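Ticket 1377 - teleop: arm lags then jumps during PC teardown demos
Project: Flaverthorpe
Opened by: Gizella Pálfi
Assigned: Ming-te Tu
Status: open, workaround in place

Problem: recording demos by remote control on the tower case task. Leader handle moves, follower sits there, then catches up all in one go. Worst when closing near the board. Free air motion fine. Had to dump the last take, episode 1854, gripper jumped while I was lining up over the CPU socket.

Wrist view from the same setup, memory slots and socket bracket in view, fingers down over the socket area:

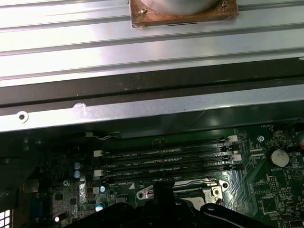
Page last changed: 08/04/2020 by gpalfi

Things tried so far
- restarted the Trivano bridge. No change.
- swapped leader USB cable. No change.
- rate set to 100 Hz on both sides (follower had been left on the old default). Better in free air, still jumps close in.
- turned off the wrist stream in Visier. Jump gone!! Turned back on, jump back. Did this twice to be sure.

So it's the video, or the video and the control packets fighting over the same port. Would explain why close in is worse: board is all tiny parts and traces, compresses badly, frames get big. Free air is mostly dark background. That's a guess, haven't measured frame sizes.

Ming-te Tu: can you log with timestamps on leader AND follower, last log only has the leader. Also which operator profile. Ríos profile has smoothing on and that adds delay of its own, don't use it for anything with contact.

Gizella: was on Ríos, sorry. Switched to plain. Delay feels shorter, jump still there with the stream on. Logs attached both sides, session 2023.

Ming-te Tu: got them. Follower recieves nothing for a stretch, then a pile of commands at once and it plays them all. It should drop the old ones and take the newest. Queue setting in the bridge, set depth to 1. Also move the camera to the second network port, don't share.

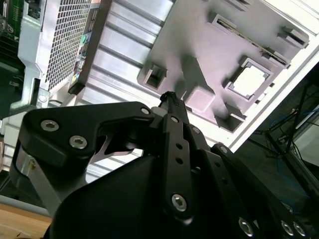
Gizella: depth 1 done, camera port not yet, no spare cable here. Much better on the side panel, fingertip up against the gray plastic and I can push without it running away from me. Still a small hitch when I start a push. Can live with it for panel demos, not for the latches on the memory slots, those need a light touch and the policy will just learn my hitch.

Ming-te Tu: agreed, no latch demos until the port is split. Panel demos ok to keep, tag them "depth1" so we can filter later. Anything recorded before that on the Ríos profile, leave out of trainning.

To do
- cable for second port (Gizella)
- make depth 1 the default in the bridge config (Ming-te)
- redo socket approach by hand guiding as well, compare with the remote takes
- check if Visier can send a smaller stream to the operator and still save full size to disk

Leaving open till the cable is in.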